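3 November 2025

Started the sleep thing last night because So-yul would not let it go. She has been on Vesitus since May and talks about it the way my aunt used to talk about her chiropractor. You put the phone on the mattress, it listens to you all night, and in the morning it gives you a score. Mine was 67. Out of what, I asked her. Out of 100, obviously. And who got the 100? She didn't know.

I slept fine, as far as I can tell. I went to bed before eleven, got up once for water, and woke up with the cat on my shins. If you had asked me at seven this morning I'd have said it was a good night. Then I read 67 and felt tired until lunch. I don't think I was tired. I think I was told.

Lionel says I'm being stubborn and that the numbers only mean something over weeks. That may be so, but it's also what people say about horoscopes. He pays for the full version, which breaks his night into colored bands, and when I asked how a phone under a pillow can tell one kind of sleep from another he said "movement" and changed the subject to his gutters.

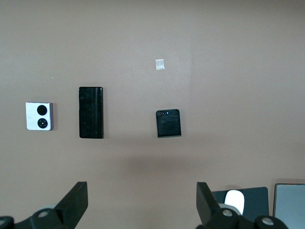 What bothers me more is how the score moves around. So-yul put her old phone and her new one side by side on the same bed, same night, same app, and got two scores that weren't close. She told me this as a funny story. She still quotes the new phone's number to people at work. I asked why that one and she said it was the higher.

Deming went the other way and kept a paper notebook for a while, just "good," "bad" or "so-so" with a pencil by the bed. He gave up on it, but he said it was enough to show him that coffee after three was a mistake. I already know that about coffee. I drank some today at four anyway.

There's also a step counter in there that I didn't ask for. It says 2,922 for today, and I walked to the post office and back and then all the way around the reservoir with Antigoni, so either my legs are much longer than I thought or it quit when I put the phone in my coat. She takes hers off the charger only to call her son. She sleeps terribly and says so, and doesn't need a chart for it.

I'll give it until the free trial runs out, mostly so So-yul can't say I didn't try. I've put the reminder to cancel on the kitchen calendar in pen, since I don't trust the app to remind me of that.

Need to call about the furnace filter tomorrow. Also return Lihua's casserole dish, which has been on top of the fridge far too long.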